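Toy kitchens should be boring

Thursday, October 20, 2022

Quick one because I have a deadline and this has been bugging me since July.

Toy kitchens have gotten way too clever. Went into Prondico for a birthday present, came out with a headache. Faucets that gurgle. Burners that light up and hiss. One of them sang. It sang! Over a fried egg. I wanted a box with a flat top and somewhere to put a pot and apparently that's a specialty item now.

My position, after too many years on the floor with small people: the best toy stove is a flat white top with the burners printed on it. Printed. No batteries, no knob that talks, just a blue ring that tells you where the pot goes.

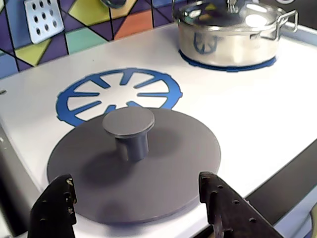
Plain lid, shiny pot, burners that are only ink. All the stove anyone needs.

Think about what a kid does with a lid. They put it down. They pick it up. They put it down again, a bit crooked, half over the burner, and go get a spoon. That's the game. It doesn't need a sound chip. A lid with a decent knob on top, fat enough to grab, will outlast anything that blinks. We had one of the talking ones, a Gosling, on loan from a neighbor, and the kids pushed the button till the batteries quit and then walked away from it. The pots got used for months after. Under the couch, in the bath, once as a hat.

And real metal, please. I know, I know, the noise. But a steel pot with a metal handle looks like the thing on the big stove, and kids know the differnce. Hand a four year old a pink plastic pan and they'll play along to be polite. Hand them something that shines and clanks and they are in charge of dinner.

I do have a soft spot for a loud backsplash. Purple, orange, teal, yellow-green, all of it at once. Not realistic, my own kitchen is beige and sad, but color on the back wall doesn't interupt anybody. It sits there. You can cook in front of it all day.
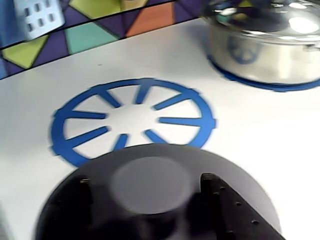

Same reason I like a burner drawn as a wheel, with spokes and an open middle. Doesn't look like any burner I've ever cooked on. Who cares. One day it's the stove, next day it's a ship's wheel or a flower or a pizza for giants. A red light that comes on when you press it is a burner forever. Try making a pizza out of that.

The usual pushback: the electronic ones "teach." Teach what. The Urkico box in the store promised 100 sounds and phrases. I don't want 100 phrases from a stove. I want the kid to make up the hissing noise, badly, with spit.

Also the Prasenetti catalog still has a plain one, way in the back past the scooters, no picture bigger than a stamp. Guess which one I ordered.

Batteries not included. Good.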